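Tillmont opens its Berulport workshop for a day of household handling demonstrations

Press release, 18/11/2022
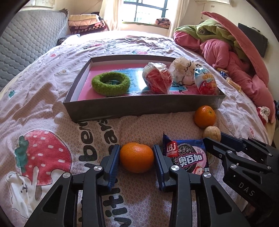

Tillmont opened its Berulport workshop to the public this week for the first time since the handling group moved there in August. Some 300 people came through during the day, most of them local residents, along with school parties and staff from two care providers in the area.

The open day was built around the group's work on picking up and putting away ordinary household things. Visitors could try the hand-held grippers that Tillmont's operators use to record tasks, watch a recording session in a furnished bedroom, and see how the recordings are sorted and checked before they are used to train a robot arm.

The hand-held gripper is worked by the operator's own hand. It has two fingers with ribbed pads, and a camera looks down past the jaws at whatever is being handled. An operator picks up a piece of fruit or a packet of biscuits as they would at home, and the recording keeps both the view and the movement. The same movement can then be taught to an arm carrying a similar pair of fingers.

"People expect to see a factory when they come to us, and a lot of the work is done on top of a duvet," said Alaric Greenberg, who leads the handling group. "A mandarin is a good thing to learn on. It rolls, it is soft, and no two are the same size. A snack packet is harder than it looks, because it slides and folds when you take hold of it. We would like the arm to manage both without being told which is which."

Tidying a bed was the task shown most often during the day. Small items are laid out on the cover and the operator moves them into an open box, one at a time. Printed bedding is used as well as plain, so that the arm does not come to depend on a clear background. Daylight is let into the room for the same reason, and sessions are recorded at different hours.

The group records 200 short sessions in a normal working week. Each one is watched back by a second person, who marks where an item was gripped, where it was let go, and whether it ended up in the right place. Sessions in which something is dropped are kept and marked as such.

Visitors who wanted to try a gripper were given a tray of walnuts and fruit and a few minutes with an operator. Children under 12 took part with an adult. Several people asked about using the tool left-handed. It can be held in either hand, and Tillmont's operators are asked to record with both.

Nieminen, which supplies the arms used in the workshop, brought one to the open day and ran it in the main hall at half past ten and again at two o'clock. The arm cleared a table of small objects into a tub, working from sessions recorded in Berulport over the summer. Questions were taken after each run. The most common were about speed, noise and what happens when a person reaches in while the arm is moving. The arm is set to stop when it meets resistance, and it was run behind a low barrier on the day.

Staff from the care providers spent the afternoon with the group and went through a list of jobs they would like to see tried. Picking things up off the floor came first, followed by opening packets and moving bedding. Tillmont will add floor-level tasks to its recording plan in the new year. Opening packets will be looked at later, once the group has a finger pad that it is happy with for thin film wrapping.

The work forms part of Clerent, a project run by Tillmont and Nieminen on help in the home for people with limited grip or reach. Clerent has funding for 2 years. It does not have a product on sale and there are no plans to offer one during that time.

A further open day will be held at the Berulport workshop next spring. Entry will be free, but places at the gripper tables will need to be booked, with groups limited to 5 people. School and college visits can be arranged at other times by writing to the workshop office.

Notes to editors

Tillmont develops tools and methods for robot handling and is based in Berulport. Nieminen makes light robot arms. Interviews with Alaric Greenberg and visits to the recording rooms can be arranged through the Tillmont press desk.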